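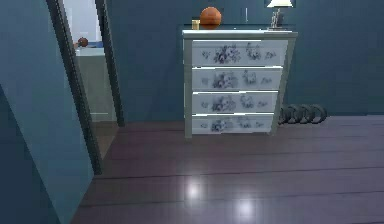 Step 1. Load the room and check the start view

Open the Guvura simulator and load the house scene you want to work in. Place the agent a short distance from a piece of furniture, with a doorway in view if the room has one. A chest of drawers against a plain wall is a good start target. It has straight edges and flat faces, and the planner has a clear way around it.

Save the start pose before you change anything else. You will go back to it often.

Step 2. Build the floor map

Run the mapping pass with the default settings. It turns the agent in place, takes a depth reading at each stop and writes the free floor cells to a grid. On a glossy floor, turn off the color-based floor filter and use depth only. Bright light spots on the planks can be read as objects by the color filter, and the planner will then steer around nothing.

Low items along a wall, such as weight plates or shoes, need a cell size of 5 cm or smaller. With larger cells they get merged into the wall. That is fine for driving past them but not for picking anything up.

Our test map came out at 2,283 free cells. Yours will be different. What matters is that the doorway shows as open. If it shows as closed, lower the robot radius one notch and run the pass again.

Step 3. Set the goal and the stop rule

Click a free cell in front of the target and set the heading so the agent faces it. Then fill in the stop rule:

Distance to goal: 2 cells
Heading error: 5 degrees
Maximum steps: 48

Keep the step limit low while you are testing. A short run that fails is quicker to look into than a long one. Wiebke Baumgart's older config files have no step limit at all, so add the line by hand if you start from one of those.

Step 4. Add the corner check

A planner that only looks at the grid can drive into a corner and keep turning there. The corner check compares the depth on the left and right halves of the view. If both sides are close and neither one opens up after a small turn, the agent backs out and asks for a new path.

Turn it on under Recovery, then move the agent to a tight spot where two walls meet and run it from there. Leave the logging level on full for this test.

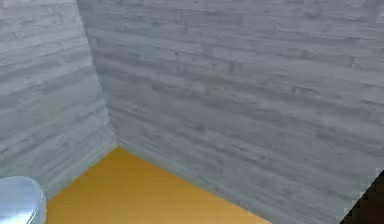
Why does the agent keep turning when the path is clear on the map?

The map and the agent's pose have most likely drifted apart. Reset to the saved start pose, run the mapping pass again and compare the new grid with the old one. If the walls are shifted by a cell or more, turn on pose correction.

Step 5. Save the run

Export the log and the grid together in one folder. The Nustard viewer needs both and will not open the log alone. Till Wiegand keeps the import script for older logs in the tools folder. It works with anything saved since January.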